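The Packing Room at Trollotitz
When a tool kit company brought in robot arms, the job of filling the cases became the job of teaching someone else to fill them

The tool kits that leave Trollotitz go to people who have just moved into a first apartment, or who need something to keep in the trunk. Each one is a black plastic case with molded slots. For most of the company's history, a person stood at a bench and pressed the tools into those slots, one after another, until the end of the shift.

Rukhsana Minhas did that job for years before she became line lead. On a good day a packer could finish 300 cases. She says the work was never hard to learn but it was hard on the thumbs, and the people who lasted were the ones who could think about something else while they did it.

In September the company started a trial with Juhl, a small automation firm, to see whether a pair of robot arms could take over part of the packing. The trial has a name, Hustside, which was the name of a storage building that used to stand on the lot.

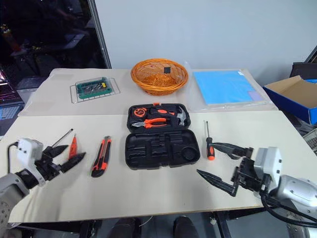
The first thing the packers learned was how much they knew without having words for it. A pair of pliers goes in handle first, with a slight twist. A hammer needs to be pushed at the head and then at the end of the grip, in that order, or it springs back out. Minhas wrote a page of instructions for Juhl's engineers and then threw it away. It was easier to show them.

So the packers show them. A person takes hold of a controller, moves it through the job, and the motion is recorded. Do it enough times, with the tools lying in different places, and the software begins to produce motions of its own. Juhl asked for 900 recordings of the basic kit before it would discuss a schedule for the floor.

Damián Acuña was one of the first to sign up. He had been packing for Prarico, a garden supply company across the road, and came over for steadier hours. The new assignment pays a little more per hour than packing, and there is no daily count of finished cases. 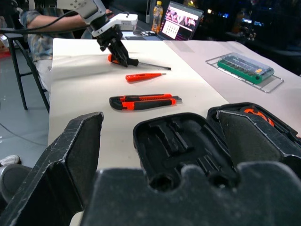
Acuña says the change he notices most is in his back. Packing is standing work, and he was used to going home sore. Recording can be done from a chair, with the white controller in one hand and the gripper under it closing on a screwdriver. The soreness has moved to his forearm. He also finds the work more tiring to the mind, and he can't drift off the way he could at the bench. If he fumbles a tool, he has to decide whether the recording is worth keeping.

Breaks have changed too. Packers get 30 minutes for lunch and always took it together, when the line stopped. The recording stations don't stop at the same time, and people eat when they reach the end of a batch. Minhas has asked for a common lunch to be put back. Management has agreed to try it.

The larger question is what happens once the recordings are done. Trollotitz has told its packers that there will be no layoffs during the trial, and has made no promise past that. Minhas expects the hand benches to stay for small orders and odd kits, where the contents change too often to be worth recording. She is less sure about the basic kit. Two packers have left since the trial began, and neither position has been filled.

Acuña has asked Juhl whether there is training for people who want to maintain the arms. There is a course, but it is given at the firm's own shop, and for now he would have to take it on unpaid time. He has put in a request to have the hours covered.

A meeting on the next stage is set for 23rd November. Minhas plans to bring a list from the packers, with the lunch break and the training hours at the top.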